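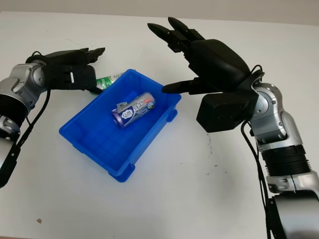 Sorting drinks cans for recycling

A shallow plastic bin on the worktop is enough for most households. Ours is filled during the day and emptied into the big box outside after supper. Low sides make it easy to see what has gone in, and it rinses out in the sink.

Before a can goes in, tip out the last of the drink and give it a quick swirl of water. Used washing-up water will do. Stand it upside down on the drainer for a few minutes. Cans put away sticky bring wasps in summer and leave a brown ring that takes some scrubbing.

Leave the ring pull attached. Check with your council before crushing — some sorting plants prefer cans whole. If yours takes them flat, press the middle in with your thumbs first, then step on it in a proper shoe.

Old rings in the bottom of a bin come off with bicarbonate of soda and a little warm water. Leave the paste on for 26 minutes or so while you do something else, then wipe with a soft cloth. Scouring pads scratch plastic and the dirt settles in the marks.

Poonam Pandey wrote in to ask about foil lids. Save them up and scrunch them into one ball, fist-sized or bigger, before they go in with the cans.

Updated June 8, 2023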